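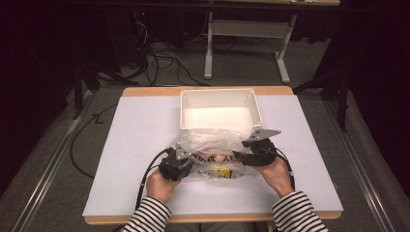 Plastic bag on a sheet-covered table, held with two hand grippers.

Unit 6: Writing and Checking the Death Notice
Local Records and Newspapers, Uscombe Adult Learning
Tutor: Aqeel Mengal

6.1 Terms

A death notice is a paid entry, normally placed by the family or by the funeral director for them. An obituary is an article commissioned by the newspaper. Local papers use both words loosely, and the heading on the page is no guide to which one you have. In these notes "notice" means the paid entry.

6.2 Order of contents

Most notices follow a fixed order: surname, forenames, any name used in daily life, place of residence, date and place of death, age, surviving relatives, funeral arrangements, donations. Occupation and service, where given, come between age and relatives. The surname is set in capitals so that the column can be sorted.

A married woman's earlier surname follows "née". Where she married more than once, the notice may give only the last married name — check the marriage index before assuming that a person is missing.

6.3 Length and charges

Papers charged by the line or by the word. The Uscombe weekly allowed 39 words at the basic rate, and many entries stop at exactly that length. Missing relatives in a short notice should not be read as evidence of a family quarrel. Compare the entry with the order of service if one survives.

6.4 Relatives

"Survived by" lists the living. "Predeceased by" lists those who died earlier. Stepchildren may be placed under either "children" or "family", and practice varies within the same paper. In the Ghauri notices (handout 3) the same stepson appears under both headings in two entries placed a week apart.

6.5 Errors

The age is the item most often wrong. Work it out from the birth certificate and record both figures. Do not correct the transcript; put the corrected figure in square brackets after it.

Place names come next. Notices taken down by telephone contain spellings by ear, e.g. "Buricks" for Burix.

6.6 Citation

Give the title of the paper, date of issue, page and column. For a notice seen only as a cutting, write "cutting, source not known" and say where the cutting is kept.

Exercise

Transcribe the three Zalano notices line for line. For each, list the facts that need a second source and name the record you would use. Maximum 50 words of comment per notice. Hand in by the end of September.

Reading: In-ho Ha, course reader, section 3, on paid notices and the telephone desk.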